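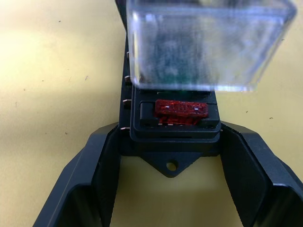
Changeover Day

The advert for Dutside Cottage said it slept 5, and Glenys Pirihi supposed it might, if one of them stood up.

She had paid £265 for the week, plus a deposit of £40 against "breakages, sand and remarks". The remarks turned out to mean the visitors' book. A couple called Verschueren had written in May that the sea views were best enjoyed from the car. Somebody had gone over this in biro until it read "best enjoyed".

The welcome folder ran to eleven pages. Guests were not to move the sofa, feed the gull or run the kettle during the shower. The beach was 300 yards away, it said, and Glenys set off with a towel under her arm. At the third stile she met a man coming back.

"Three hundred yards?" she asked.

"As the gull flies," he said.

She got in at half past six with wet shoes, put the kettle on and forgot about the shower, which her sister was in. The lights went out. There was a shriek from upstairs, then a long silence, then the gull walked in through the kitchen door and looked at the bread.

Glenys felt her way to the visitors' book and wrote, in large letters so she could be sure of them: "Very peaceful evenings."

Then she gave the gull a crust.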